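Stirkametti workshop notebook
Jan 16, 2020
Flow rack, bins and the long steel beam

Good day on the rack! I came in meaning to spend an hour on the bins and stayed with it until lunch, and I'm very happy with where it's going. The blue bins are lovely to work with. They have that thick rolled rim you can really get your fingers under, and the ribs on the front keep the face stiff when you shove one back with your hip (I do this more than I should).

Main job was trying the deep bins against the shallow ones on the different levels. Deep ones go where you can reach down into them, long shallow ones low. Started with them empty so I could swap things without unloading every time.

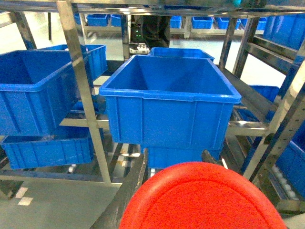

Photo: Fliderside bench log, rack job 2721

The white rollers are my favorite part of the whole thing. Such a simple idea, and so nice under the hand. I've set the slope at 6 degrees for now. At 2 a light bin just sits there and sulks, and at 13 it comes down like a sled, so somewhere near the bottom of that range is right. Want to try it again with real weight in the bins, Postent hardware first (heavy, small, annoying if it spills).

Other things from the morning:
- slots in the diagonal upright make height changes quick, keep the long hex key on a string there
- square tube is stiffer than what we used in November, big improvement
- Egan order still not in, so the label holders wait

Then over to the long beam. I wiped it down with the soft cloth, going with the grain, and the brushed face came up so well I did the lower lip too. The two small screws left of center got a quarter turn each. The pale divider strips up on top are still at all sorts of angles and I want to settle the spacing before anything gets fixed.

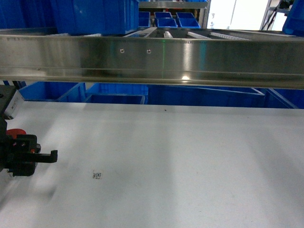 Úna Nic Giolla thinks the dividers should stay loose for another week, and that we ought to set the spacing from the widest part we stock and forget about even gaps. She'd also put the small bins nearer the bench and let the big ones have the far end. I like both ideas a lot, and the second one costs us nothing but a bit of lifting.

To do next: load test at 6, mark the divider positions in pencil, chase Egan.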